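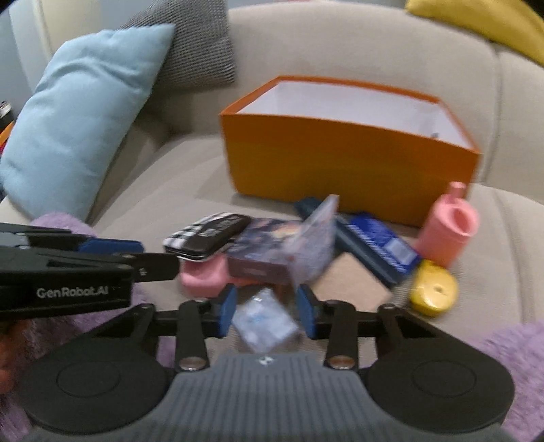

Vurkar pauses home tidying sessions after grip fault

Hi all, Gladys Makori here from Vurkar. I run the home tidying project, so this one's on me to write, and I'd like you to get it from us first.

On Wednesday we stopped all of our hand-held gripper sessions. During a sofa pickup job, the jaws on one gripper kept closing after the operator had let go of the trigger. She got a pinched finger and a bit of a fright – no broken skin, and she was back at her desk after lunch. Still, a gripper has to stop when you tell it to!

Our friends at Jisel took the tool apart with us the next morning. What we found was a sticky return spring in the trigger, and it only hung up when the jaws were nearly shut on something thin. Small plastic packets are exactly the kind of thing we pick up off couches all day long, so I'm a little annoyed that our bench checks never caught it (we'd been testing with chunky blocks).

We've pulled 49 grippers from the same batch. If you have one at home, please unplug it, leave it in its case and don't try to fix the spring yourself. Prepaid return labels are on their way, and swaps should take around 3 weeks. You'll still be paid for any sessions you had booked.

New triggers are being fitted at our Drevard shop, and each one gets 850 squeezes on thin, crinkly stuff before it ships – blocks too, of course. Sessions start again when the last batch passes.

Questions, or a pinch you didn't report? Reply to your session email and it'll come straight to me.

Gladys Makori, Vurkar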